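We use cookies to remember your settings and to see which articles are read. Accept | Manage preferences

Prosau (band)

Prosau are an instrumental group whose music sits somewhere between slow electronic drone and old-fashioned dance-hall tunes, played very quietly and usually at great length. They began as a duo and have been a quartet for most of their life, and they are best known for the live album Salinas, recorded in the disused salt store of the same name and released on the small Cesto label. Listeners who come to them through that record are often surprised by how cheerful the earlier ones are.

Background

The group grew out of a weekly open evening at Pastico, a café with a back room just large enough for a piano, a mixing desk and a few patient customers. The two founding members had been playing there separately, one on accordion and the other on a home-made tone generator, and were put on the bill together when another act failed to turn up. They liked the result well enough to carry on, and by the following October they had a name, a second keyboard and a short run of dates in village halls.
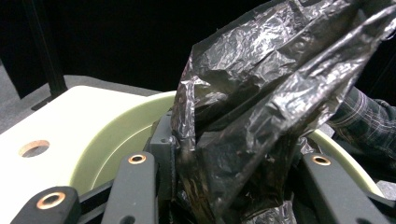 The sound of the early recordings owes a good deal to whatever was lying about at the time. Percussion was seldom played on drums, and the group preferred small domestic noises picked up at very close range and then slowed down until they became soft and rather sea-like. Paper, gravel and dry leaves all appear on the first cassette. The long hiss at the start of its second side was made with nothing grander than a thin, glossy black plastic bag, crumpled all over and full of creases, which was squeezed and let go in front of a microphone for the whole of the piece. Later members brought in a clarinet and a bass guitar, and the household sounds moved gently into the background – though they never quite went away.

Salinas

The salt store had been used for the occasional concert before Prosau played there, chiefly by choirs, who enjoyed its very long echo. The group took the echo as a fifth player. Notes were left to die away before the next was begun, and the pauses are as much a part of the record as the tunes themselves. The performance ran to 81 minutes without a break and was issued complete, apart from a little applause trimmed from the end.

Cesto pressed 1,000 copies on vinyl, each with a plain sleeve and a folded sheet of notes. A second edition on compact disc added a rehearsal from the same afternoon, in which the accordion can be heard feeling its way through what became the closing theme, and many admirers have come to prefer it to the finished version.

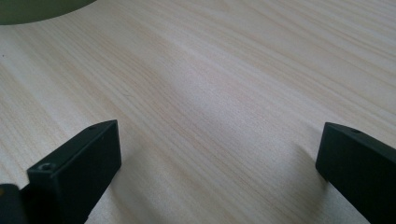
Pale wooden tabletop with fine grain.

Style and reception

Reviewers have tended to reach for words such as patient and weightless, and one or two for less kindly ones. The group's tunes are mostly simple, often a waltz or a slow polka, and are repeated with such small changes that a newcomer may not notice them until the fourth or fifth time round. On stage the players sit facing one another, with the lights kept low, and rarely speak between pieces.

Prosau still perform now and then, usually in spring, and return to Pastico whenever the back room is free.

Contact us | Copyright and reuse | Back to top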